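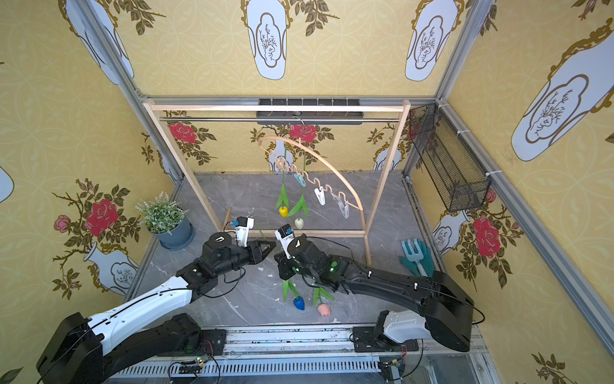
Figure 9.1 Two arms at a flower-hanging station. Two tulips on the hanger, two on the floor.

Chapter 9: Who Does the Hanging Now?

Jetavus, a dried and silk flower shop. Nine people on the floor, 200 stems a shift, all hung by hand. Then the arms came in November. Same wage, diffrent job - less reaching, more watching. Some liked it. Some missed the talk at the bench.

Questions to keep in mind as you read. Who sets the pace? Who gets called when a clip slips? And who gets trained, and on who's time? We start with the shift log.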